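## 3. Preparing the board and the shape blocks

Before the first session, please put the board flat on the work surface, the same way as shown. It must not rock when you press on a corner.

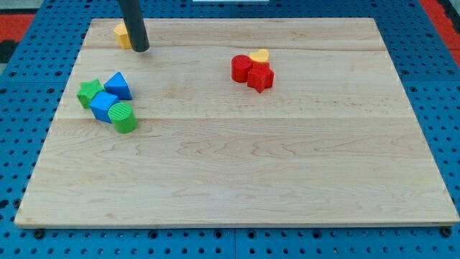 ### 3.1 Laying out the blocks

1. Wipe the board with a dry cloth. Wipe along the grain.
2. Take the blocks out of the bag and put them on the board. They can lie close together, it is not necessary to make rows.
3. Check that you have the star, the triangular prism and the cube. The other shapes are listed on card 2.
4. Turn each block in the hand and feel the edges. If an edge is rough, put this block aside and write to Skarton, part number 325.
5. Leave the right half of the board free for sorting.

**Note:** The cube and the triangular prism are both blue. Children who sort by color will put them together, and this is correct for the first game. For the second game they sort by shape only.

**Caution:** Do not wash the board under the tap. Water can go into the seams between the planks and the board will bend. If it became wet, stand it on its long side and let it dry overnight.

### 3.2 Putting away

1. Collect the blocks in the bag, the star last. Its points catch on the cloth if other blocks are pressed on top.
2. Store the board lying flat, with nothing heavy on it.
3. Keep the bag closed, out of reach of children under 3 years.

For replacement blocks, ask for Ye-rin Ha at the Kovport office, extension 154.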